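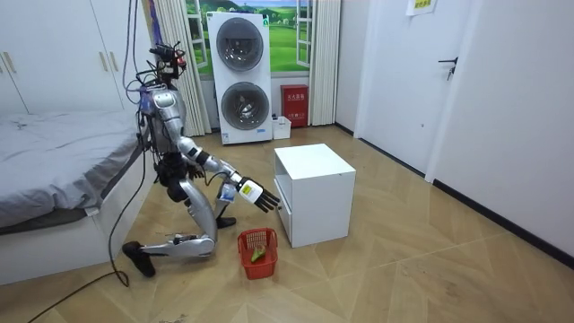 Kneeling in the bedroom bay, hand open beside the bedside cabinet.

Saturday, July 11, 2020

14 shares | 3 comments

The budget for next year is due at the end of July, so I have been putting prices against the humanoid line. The robot is the easy part. Jestero quotes it as a single figure, and Darlene Friesen in purchasing can enter it as a single figure. Everything attached to it is harder.

Hands are the first problem. I have treated them as consumables and put them on their own line, with a spare pair held on site. The Gruka quote has an 8 week lead time, so ordering after a failure is poor planning. Fingers are priced individually at $935 each. I asked for a bulk rate and did not get one.

Cabling is the second. Kneeling work puts the power lead on the floor, and low tasks are most of what we have scheduled. I have allowed 60 metres of replacement cable for the year, plus strain relief at the hip and the back.

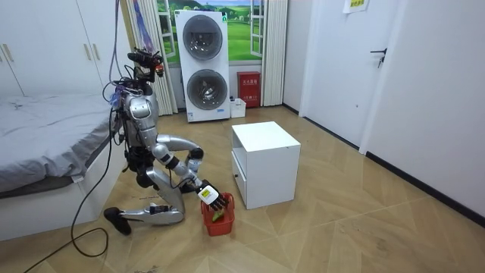 Floor-level work also takes more hours per task than bench work, and the hours drive the service contract. Nenent charges by joint hours above a threshold. Helge Lie modelled our programme at around 400 hours a quarter, which puts us in the second tier by spring. I would sooner pay for that tier up front than argue over an overage invoice.

Furniture is trivial by comparison. A bed, a cabinet and a basket come out of the general supplies account, and Margit Lindqvist has agreed to leave it there.

Still open: whether the camera head is capitalized with the robot or depreciated separately. I favour separately — the optics will be replaced well before the legs are. Darlene wants an answer before the draft goes in.

3 comments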